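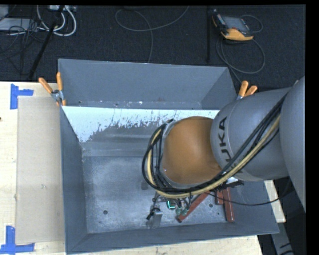
Reading time: 2 minutes

How do you teach a robot arm to pick things up? You show it, again and again and again!

I help with this at Harkby, and it's a lot like teaching a puppy, except the puppy weighs more than I do and never wants a snack. Our arm's job is to get red bars out of a big metal bin. Easy for you, right? You'd just reach in and grab one. But a robot doesn't know what a bar is, or where the bin's walls are, or that bonking into them is a bad idea.

So we collect examples. One example is one try, from start to finish. While the arm moves, a computer saves what the camera sees and how every joint bends. Then we move the bars (leaning on a wall, lying crooked, bunched in a corner) and go again. On a good day we get 50 tries. By August we want 200 for each way the bars can land, and I've counted 13 ways so far!

We save the clumsy tries too, with a label that says "missed." Those help the computer learn the difference between a good grab and a bad one.

Want to try it at home? Close your eyes and have a friend talk you through picking up a spoon. Count how many words it takes. My record is 26.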